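Open box (storage)

An open box is a small lidless container used to keep bottles and other toiletries together on a table or shelf. Low walls leave the contents in view and within reach. Pump bottles are usually stood upright — a nozzle turned toward a corner takes up less room — while other bottles may be laid along a wall. 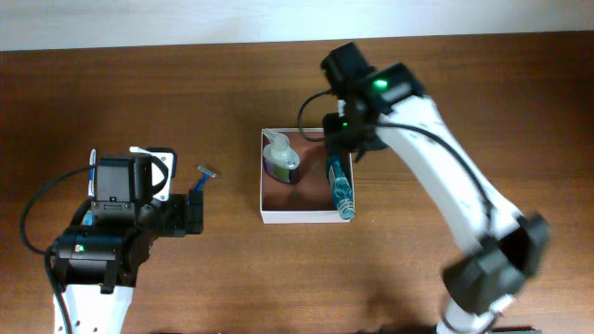 Kevser Ekinci has objected that bottles laid flat tend to leak at the neck, and that anything without a tight cap should be stored standing.

See also: Drawer divider, Tray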